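October, late, kitchen table

I've had my tea and I ought to be in bed, but if I don't write about today now I'll lose half of it, the way I lost most of the trip to the lake. So, the open day at Trekton. Jurgita had been after me since summer to come along, and I kept saying yes in the voice that means no, and then this morning at nine her car was in the driveway and there I was hunting for my good shoes.

It's out past the old seed warehouse, a long low building I must have driven by a thousand times without wondering what went on in it. There was a table by the door with name stickers and a tray of those little powdered doughnuts, and I got sugar down my navy sweater before I'd even been introduced to anybody. Berenice Trujillo runs the place, or runs the part of it they let us into, and she was lovely. She has a big easy laugh and she remembered all our names without looking at the stickers, mine included. There were 19 of us, she told us, which was more than they had planned for, so they split us in two and our half went to the robot room first while the others had the talk.

I'd been picturing something like a car factory, sparks and orange arms swinging over our heads. It's much homelier than that! The part I liked best all day was a robot arm with nothing but a plain rod on the end of it, no fingers, no claw, and its whole job is to push little colored blocks about on a wooden board. You give it an instruction in ordinary words and it does its pushing. A young man named Fiifi Dogbe was looking after it, very patient, with a soft voice you had to lean in for, and he told us that pushing is a good deal harder than picking up. When you pick a thing up you've got it. When you push it, it can swing around or slide off to one side, and then you have to go around behind and start over. I thought of moving the piano with Dad and knew exactly what he meant. 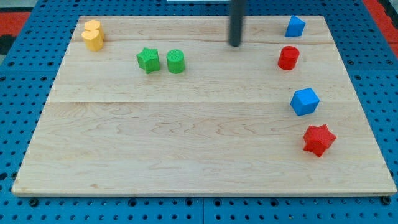
The block board in the robot room, with two each of yellow, green, blue and red.

He let us make up the instructions ourselves. Jurgita went first, naturally, and asked for the blue cube to go over to the yellow heart. It went at it in tiny nudges, a bit from the left, a bit from the back, and once it drove the cube clean past where it wanted to be and had to come all the way around to fix it. I caught myself holding my breath. When it got there we clapped, and a little boy near the front said "good job" to it in the kindest way, just as you would to a dog.

My turn came and my mind went perfectly blank. I finally asked for the green star to be put next to the red star, since it seemed a pity to have two stars so far apart, and Fiifi smiled and typed it in. It took a long time over that one. The points kept catching the rod, and the star would turn instead of going forward. It bumped the green cylinder on its way and left it standing somewhere new, and I felt responsible. It never did quite finish. Fiifi gave it four minutes, then stopped it and said stars were its worst subject, and wrote something down on his pad. I told him I hoped I hadn't spoiled his day and he said no, the failures are what he gets paid for. I've been turning that over ever since. I had plenty of bosses who would have been improved by it.

After that we swapped over and had the talk, which was given by a Mr. Quintero (Faustino, it said on his sticker) and which I'm sorry to say I didn't follow past the first ten minutes. The room was warm and the doughnuts were doing their work. I do remember him saying that the arm had learned from people steering it by hand, hours and hours of them pushing blocks around, and I thought that must be either a very restful job or a maddening one. I wanted to ask which, but Hauwa Isah got her hand up ahead of me with a real question about hospitals, and it was a good one, so I let it go.

We stopped for soup on the way home. Jurgita thinks she'll put her nephew's name down for their spring placement, and she has the form in her purse. I was more taken up with whether they'd have got the stars together if they had let it run on. She said I should write and ask. I may, too. Berenice gave us all a card with the address, and I've stuck it on the refrigerator under the pear magnet.

Must soak the navy sweater. Must call Ellen back about the storm windows, she's left 2 messages.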